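Flasby puts plain beige back in the cupboard range

Furniture maker Flasby has added a tall two-door cabinet to its Flovavach storage range. It goes on sale in September through the Allen shops and by mail order.

The cabinet comes in beige with a dark grey edge trim and black handles. Flasby dropped the colour after the first Flovavach catalogue and says customers kept asking for it, mostly for hallways, utility rooms and children's bedrooms.

The doors have a wipe-clean finish, and the company expects people to decorate them. Stickers can be peeled off with warm water and a soft cloth - no scraper needed. A first run of 2000 cabinets has been made, and 100 of those are set aside for schools and nurseries. Spare handles will be kept in stock until 2030.

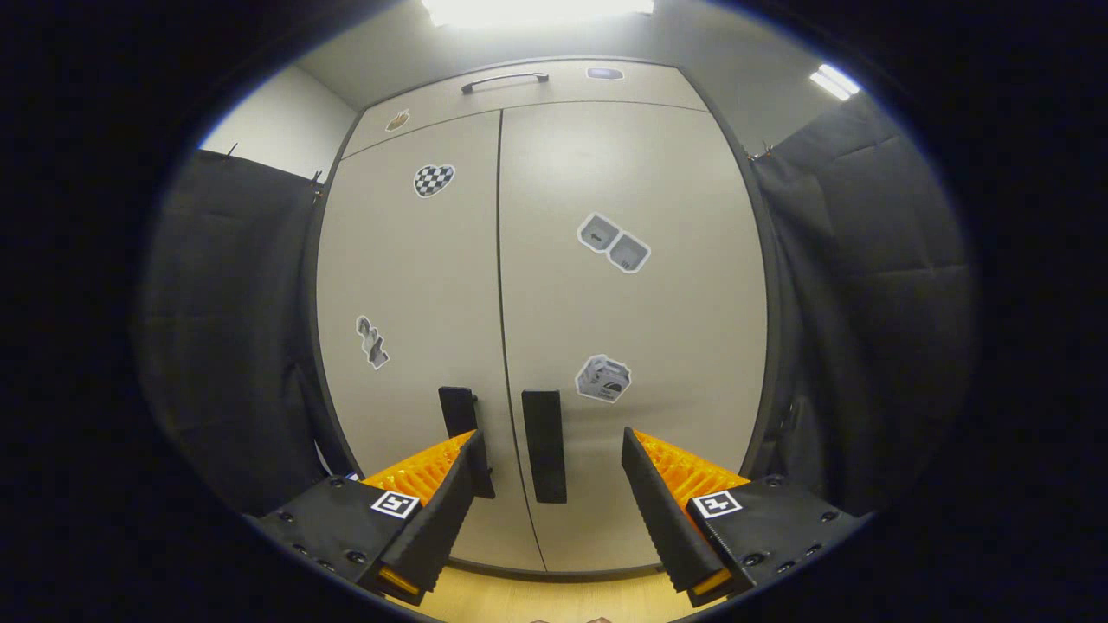 Ditte Baldursdóttir would have liked a choice of handle colours as well, but said beige was the right place to start and that a cupboard by the back door needs doors that can be washed.

Flat-pack delivery is handled by Leka. Assembly takes two people, and fixings for the wall are in the box. Trade price lists are available on request from the Flasby sales office.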